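Kivska (cuisine)

Kivska is a style of home cooking from the Koster valley, built on many small dishes served at the same time and shared from the middle of the table. The best-known version comes from the town of Brerkis, where it is eaten at midday and can easily last until dark.

Origins

The word first appears in a parish account book of 834 pages, next to an order for barley and smoked trout. Valley families baked only once a week, and the meal grew up around the second day's bread, which is firm enough to scoop with. The food writer Oona Tikkanen collected more than 200 recipes in the villages above Brerkis, many of them never written down before, and her book remains a delight to read – full of arguments between cousins over how much dill is too much.

Dishes

A full kivska opens with something sour, usually pickled beets or vamutach, a wonderfully sharp cabbage relish named after the hamlet of Vamutach. Barley dumplings come next, with browned butter and onion. Trout, white beans and a thick mushroom broth follow in no fixed order. Sweet dishes go out with everything else, so a spoonful of stewed plums may well land beside the fish, and the pairing is excellent!

Vamutach is left to ferment for 30 days in a cool cellar. Cooks in the upper valley add caraway; those in Brerkis use horseradish and are proud of it.

Serving

Plates are never matched. Each person takes a bowl from whatever the house has, and broth is always poured by the youngest adult present. Round tables are preferred, as every dish stays within reach. The December feast is the largest of the year – in Brerkis it is held in the old grain hall and seats 100.
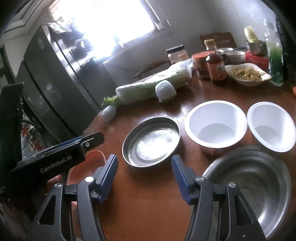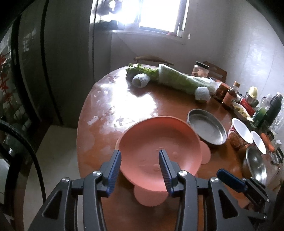

Bowls and other dishes on a round wooden table

See also: Barley dumpling, Fermented cabbage, Koster valley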